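Steneck Testimony Project
Progress report to the Goodall Fund, second period
18 February 2022

Dear Nigel,

Thanks for being so patient with me over this one. You asked for something you could read on the train and not another spreadsheet (that's coming separately, I promise), so I'll take things in the order they've been keeping me awake.

The trial papers first. When I last wrote, we had permission to copy the Mutgate hearings but hadn't got hold of a single page. We now have 2000 pages scanned and checked, covering the whole of the prosecution's opening, the witness lists and most of the guards' own statements. It's grim reading, as you'd expect. The statements are oddly dull for long stretches – men arguing over who had which shift at the gate, who signed for the coal – and then there's one sentence that stops you dead. We've kept the dull parts in. The lawyers we've spoken to were firm that the shift arguments are how the court worked out who was where, and I think families reading it will want that too.

The defence papers are another story. The court registry says they exist, the regional archive says they don't, and I've now written to both so often that I know the registry's holiday dates by heart. I'd hoped to have them by last September. If it's all right with you I'd like to move that milestone into the next period and leave the money for it untouched.

Now the interviews, where I've much better news! We've recorded six, all with people whose parents or grandparents were held at Steneck, and two of them have brought letters we had no idea about. One set was written after the camp closed and names a guard who was never charged. I'm being careful here. He died a long time ago, but his family is still in the area, and we've taken legal advice before putting the name anywhere it could be searched. For now the letters are listed in the catalogue with the name held back, and the historian on our panel has a full copy. 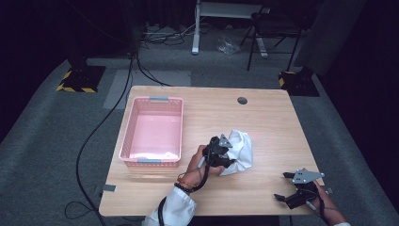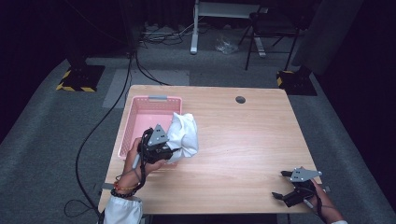 Gripper, white cloth and pink basket on the table, both pictures.

Beryl Haslam has taken over the translations and the difference is enormous. She found that the earlier version of one witness statement had turned "I was told to stand there" into "I stood there", and in a case about orders that's a very big slip indeed. She's gone back over everything done before she joined, so the translation line is overspent and will stay that way until the summer. I've covered it from travel, which we've barely touched with so many people preferring to talk from home.

The website is running on Kasance and I have mixed feelings. It searches well and the timeline looks lovely, but it falls over when you upload a long transcript, and it doesn't cope with accents in surnames, so people looking for their own relatives were getting nothing back. The accents are fixed as of last week. The long transcripts I'm splitting by hand, one evening at a time, and I'd be glad of any advice from your other projects if they've had the same bother.

Schools next. Two have agreed to try the reading pack with their older pupils. It's built around the question the judges spent most time on, which was how far a very junior guard can be held to account for what went on around him. I sat in on one lesson and the pupils disagreed loudly for the whole hour. Their teacher asked for more on sentencing and for a simpler page on what the charge of accessory means, so I'm writing both. I'd also like to take out the photographs of the barracks, as several pupils spent longer looking at those than at the testimony, but Beryl thinks they should stay and we haven't settled it.

Money, briefly. We're inside the total. Translation is over, travel is under, scanning came in just as quoted. Legal advice wasn't in the original budget at all and I've put it under contingency, with the invoice attached.

What I need from you:

A yes or no on moving the defence papers milestone.

Your view on whether the fund's name should appear on the letters page, given the family I mentioned.

A date for the visit. The reading room is free most mornings, and Beryl would like to show you the witness statements side by side with the old translations.

I'll send the figures once the bank statement is in.

All the best, and thank you again for sticking with us.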